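Home
Journal
Galleries
About
Contact

Gallery: The White Shelves, Desk Included
Posted August 4, 2018
Filed under: Rooms, Storage, Mild Regret

We bought the white shelves with the desk built in so the small stuff would have somewhere to live. The small stuff took this as an invitation. Everything we own under a foot tall has moved in, and most of it has brought a friend.

1. The desktop, basket end
The red basket is where paper goes to wait. Its official title is "to be sorted," which it has held since February. Pens get the black mesh holder, and I keep meaning to find out which of them write.

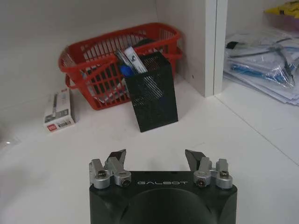
I did buy a set of Dultska drawer dividers to deal with all this, then noticed that they don't fit the desk drawers. They are in the hall closet, keeping each other organized.

2. Cookies and bear
The 2 plush cookies were supposed to be bookends. They are too soft to hold up a book, so they share the top shelf with a wire rack and the books lean on whatever they can find. The pink bear sits one shelf down and does nothing at all, very well. 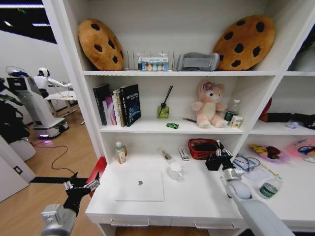
Dremix wrote in to say that plush belongs on a bed, books belong at eye level, and anyone who keeps a reed diffuser near paperbacks deserves to have novels that smell like a hotel lobby. Noted. The diffuser stays.

3. The wide view
The right half got the plant, plus the black cables, which I have untangled 3 times. They prefer it the other way. The yellow truck parked back there on its own authority.
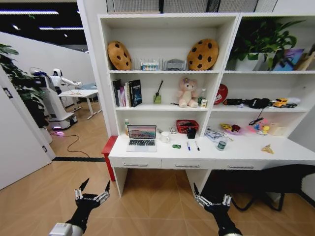
If you're planning shelves like these, measure your tallest book first, then your plant, then allow for the plant's ambitions. I measured the wall and felt very grown-up about it.

4. Lower shelf, left
One bottle with a green label, one stretch of clear white shelf, books overhead. This is as close to a magazine as we get, and I'd like it remembered.
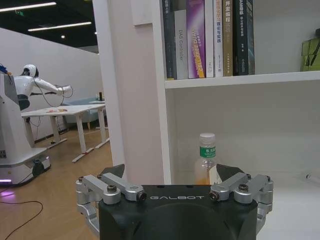
Next up is the hall closet, dividers and all, as soon as I can get the door to open the whole way.

Previous gallery: The Alarcón Kitchen Cart
Next gallery: coming when it comes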